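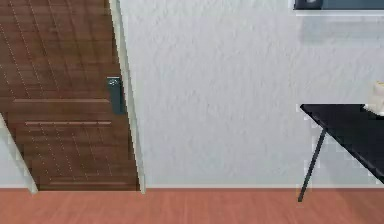
Room checks at Stolwood change this August, when the Wondard system takes over the first pass on the housekeeping floor. The team has been working in simulated rooms for 12 weeks. Each run covers the plain things first, such as the door handle and the open floor between the door and the black table.

Yanti Manurung says her crew will spend less time walking and more time deciding. The system flags items and a person chooses what to do with them. Shifts stay at 30 hours, and two people move to the review desk. 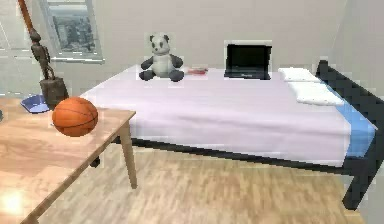
Left-behind items are still the hard part. A panda toy on a bed or a basketball on a table may belong to a guest who is staying on, so both go to the desk before anything is moved. 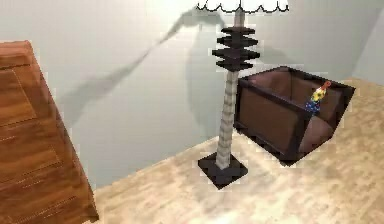 Zulkifli Sinaga would like the desk job to rotate, as a full Saturday at a monitor is harder on him than pushing a cart. The rota will be posted by the time clock.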